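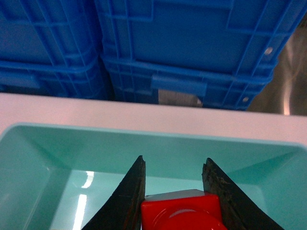
The mint bin with a red item, Hastgate stockroom.

Bin and Rack Walkthrough, Hastgate Stockroom
Checked by: Aurora Sequeira
Second pair of eyes: Obsa Wolde
When: Sunday, before the doors opened

Same sheet as last time, with my notes typed up underneath each line because my handwriting got complaints from Inwood (fair enough!). OK means leave it alone, FIX means it goes on the July list, and WATCH means I'm going to be annoying about it next time.

1. Open bins, inside and out
Status: OK
I love the mint bin and I won't hear a word against it. Smooth inside, sloped walls, wipes down with one cloth. Ran my hand along the rim and down into the corners for cracks and didn't catch on anything. If you do find a split in a rim, pull the bin right away and don't tape it. Taped rims are how I got the cut on my thumb at the Zeleke site.

2. Small items kept below the rim
Status: WATCH
Fine this time. Last time somebody had heaped one bin so high that things rolled off when I bumped the rack. Level with the rim is full. A little heap on top is too full, even if you're only walking it across the aisle.

3. Blue crates, handles
Status: OK, one FIX
Grab each handle slot and feel the underside with your fingers, you can't see a rough edge from above. One crate has a burr on the left handle and Obsa put it by the back door with a note on it. I'd like a new one but a bit of sanding would do.

4. Blue crates, bases
Status: OK
Turned each one over on the floor and pushed on the middle. No bowing. The Plimeck order sheet asks us to write down the crate number if one fails, so please do that before it goes in the recycling and not after (I'm looking at myself here).

5. Crate weight
Status: WATCH
Our house limit is 30 pounds for a crate one person lifts. Two crates were over it, both full of hardware, and both on the upper shelf of course. We split them and moved them low. Heavy stuff lives on the lowest level, that's been the rule since we moved in and it's a good rule.

6. Rack uprights and crossbars
Status: OK
The steel is so shiny that scratches hide in the reflections, so I go over it with a flashlight held sideways. No dents on the posts. Gave every rack a good push from the end and nothing swayed that shouldn't.

7. Diagonal braces
Status: FIX
Bolt on the bottom end of one brace, third rack from the sink, turned by hand. Obsa tightened it on the spot but I want it checked with a proper wrench. The others were snug. Braces don't come off to make room for a wide crate - ask and we'll find another spot for it!

8. Shelf load
Status: OK
Our limit is 100 pounds a shelf and 600 for the whole rack, spread out evenly. I added up the two fullest racks from the packing slips and they were well inside.

9. Tags and labels
Status: FIX
I read 47 tags and four were peeling. White tags go at the upper corner on the side facing the aisle, and the old one comes off before the new one goes on. One crate had three layers, like wallpaper.

10. Colored tape on racks
Status: WATCH
Tape is fine as a marker. What I don't want is tape left up long after the reason for it is gone, so if you put a strip on a post, write it in the book with the day. Obsa is going through the old entries this week.

11. Floor and aisle
Status: OK
Nothing parked in the aisle, which made me so happy I said it out loud. Swept under the lowest level with the flat broom. Found two caps, a pen and a lot of dust. 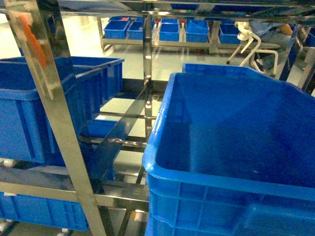 Can I put one empty crate inside another to save shelf space?
Only if they're the same size and they come apart without a fight. Stop at three deep, and take the tags off the inside ones first so they don't get scraped.

12. Step stool
Status: OK
Rubber feet all there, top tread clean, hinge locks with a click. It belongs on the hook by the sink. Please don't stand on a crate when the stool is in use, just wait a minute.

13. Spare crates
Status: WATCH
We're down to a short stack and Inwood wants to borrow a few. I told them after the July count. If someone shows up for them earlier, call me first.

Still open from this round: the burr on the handle, the brace bolt, the four tags. Obsa has the bolt and I have the other two. Next walkthrough I'm starting from the sink end, so I'm fresh for the racks I usually get to last.

A.S.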